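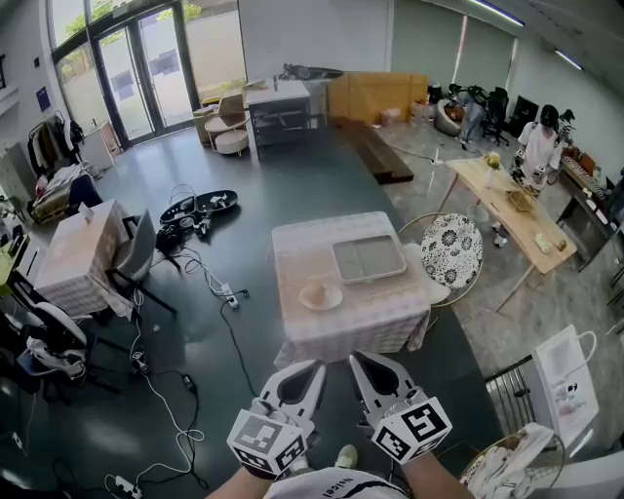
Marker cubes lose tracking on one hand of my gripper pair

Posted by Siiri Halonen, Saturday, March 27, 2021
Shared workshop, Lasdale

I'm building a pair of hand-held grippers for recording small table tasks, like picking a cup up off a plate and setting it down in a tray. Each one has a printed body and a cube with black-and-white markers mounted near the base. A camera on my head watches both cubes and I work out the hand positions from that afterward.

The left hand tracks fine. The right one drops out whenever I turn my wrist inward, and when it comes back the angle is flipped for a few frames. It happens in 7 of my last 16 recordings. Both bodies came from the same file, mirrored. I have printed the right cube again and it made no difference. Lighting is overhead fluorescent plus daylight from big glass doors. Is this a marker problem or a camera problem?

Oona Mäkelä

Check the mirroring first. If you mirrored the whole right-hand assembly in the slicer, the marker faces got mirrored with it, and the detector won't read a mirrored marker as the same one. It may still pick up one face if you glued that one on separately. Hold each face square to the camera and write down which ID it reports. Do all of them, including the ones you think are fine.

The flipped angle is a separate thing. When the camera sees only one face of a cube close to head-on, there are two poses that fit the corners almost equally well, and the solver can land on the wrong one. Solve for the whole cube with every visible face together, and throw out any frame where the pose jumps more than your hand could move. Tilting the cube 10 degrees on its mount so two faces usually show also helped on mine.

Lock your exposure too. With those doors behind the table, auto exposure will darken everything when you look up.

Kettunen

had the same thing, it was glare. I used glossy paper. print on matte and leave a wide white border round the black square

Siiri Halonen

Went through the faces. Two on the right cube were mirrored and the others were glued on, so they read correctly. Reprinting those two tonight and I'll try the tilt after that. Paper is already matte.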